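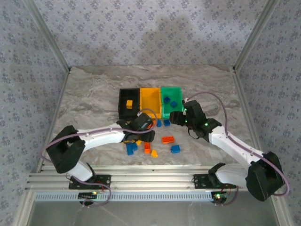 4. Setting up your sorting station

The Heltau home sorting set can stand on a worktop, a utility room shelf or the floor of a deep cupboard. Choose the spot before you fit the liners, as full bins are awkward to move. You will need the liner frames (bag B), the label sheet and a damp cloth.

Note: If you bought the Heltau set with lids, read section 6 first. The lid hinges must go on before the liner frames.

4.1 Choosing a place

1. Pick a flat, dry surface. The bins have smooth bases and will slide on a slope.
2. Keep the set at least 9 cm from any wall socket.
3. Check the height above the bins. With lids fitted you need 302 mm of clear space to open them fully. Without lids, leave enough room to get your hand in and lift the liner out.
4. Wipe the surface and let it dry.

Caution: Do not place the bins next to a hob, oven, radiator or boiler flue. The plastic softens when hot and will not return to its shape.

4.2 Fitting the liner frames

1. Take one frame from bag B and hold it with the notched side down.
2. Press the two short ends into the rim of the bin until each one clicks.
3. Push the long sides down with your thumbs, working from the corners to the middle.
4. Hang the liner inside and fold the top edge outwards over the frame.
5. Repeat for the other bins.

If a frame springs out, turn it round and try again. One short end is slightly wider than the other and only fits one way. In cold rooms the frames are stiff — leave them in warm water for 3 minutes and dry them before fitting.

Use liners sold as 10 litre. Larger ones bunch up at the bottom and take up space. Paper liners can be used for food waste but should be changed every other day, sooner in warm weather.

4.3 Deciding what goes where

Collection rules differ from one council to the next, so check yours before you put the labels on. The label sheet has both words and symbols. Most households use one bin for general waste, one for paper and card, and one for cans and plastic. If glass is collected at the kerb in your area, keep it in a separate rigid box. Broken glass will cut the liners.

1. Write your collection days on the blank strip at the foot of the label sheet.
2. Peel off the labels you need and stick them to the front of the bins, just under the rim.
3. Rub each label firmly and leave overnight before washing the bin.

Labels can be removed with warm soapy water. Do not use white spirit or nail varnish remover.

4.4 Batteries and small electrical items

Never put batteries in any of the bins, even for a short time. Tape over the ends of used batteries and keep them in a small tub until you can take them to a collection point.

4.5 First clean

Wash the bins by hand before first use. They are not suitable for the dishwasher. After that, a wash once a week is enough for food waste and once a month for the rest. Dry them fully before fitting a new liner — trapped water is the usual cause of smells.

Spare frames and label sheets can be ordered with part number 153. Please have your proof of purchase ready when you get in touch.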